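We use cookies to improve your visit. Accept | Manage settings

How Much Water Does Bickerstaff Hall Flush Away?
Project report by Piroska Kovács

I have lived in Bickerstaff Hall since October, and I suppose this project began with the rather beautiful old cistern on my landing, which takes an age to refill. I wanted to know whether people here would change their habits if they knew what a flush costs in water, so I put a short questionnaire under 500 doors and was delighted to get 247 back!

Most people guessed far too low. Several were kind enough to write whole paragraphs in the margins, mainly on showers, and I have kept every one of them. 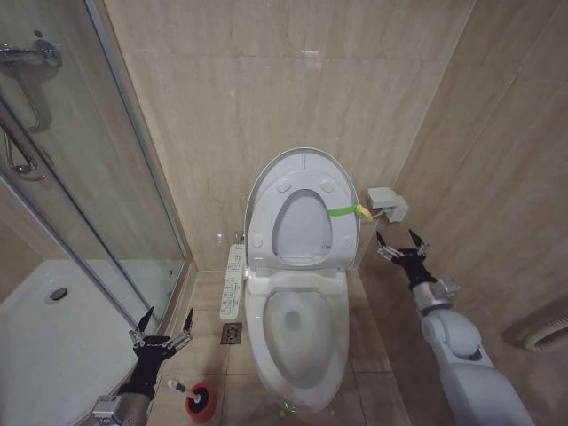 Fig. 1. Toilet with the lid and seat raised, against a beige tiled wall.

Of those who replied, 57 said they always use the smaller flush where there is one – more than I had dared hope. Another 40 hadn't known that some of our cisterns have two. I would like to repeat the questions next term with clearer labels on the buttons.

Share this: 40 shares | 2 comments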